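Balthasar Strebel's collected letters, volume 2, June 2018. Notes as I go.

The volume prints 235 letters, most to his publisher at Corrigan. The editor, Ákos Kocsis, keeps the original spelling and dates by postmark.

Four letters carry no postmark. Kocsis places them before the novel Gidum on the strength of the paper alone. I would want more than that.

The draft of Gidum ran to 827 leaves. Strebel cut the entire second part in September, and the letters give no motive — only a request for the pages back. 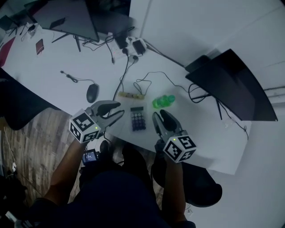 The index lists the plays by first line, so the one staged as Trumard appears under W. Check the notes to letter 4 for the cross-reference.

Next: the translations, starting with the two stories.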